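Canach: orden y tendido de camas

Ficha del conjunto, versión de junio

Canach reúne 142 sesiones dedicadas al arreglo de dormitorios: camas, mantas y objetos menudos olvidados sobre ellas. Cada sesión se describe por tipo de tejido y estado de la cama – tendida o sin tender.
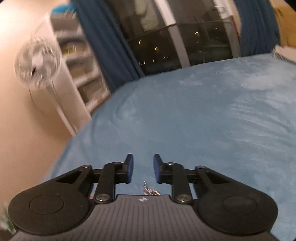
Declan Crabtree pidió que las mantas de felpa se registraran aparte de las colchas lisas, pues los pliegues se alisan de otro modo. La petición se incorporó al campo «tejido».

Total de anotaciones: 1,409.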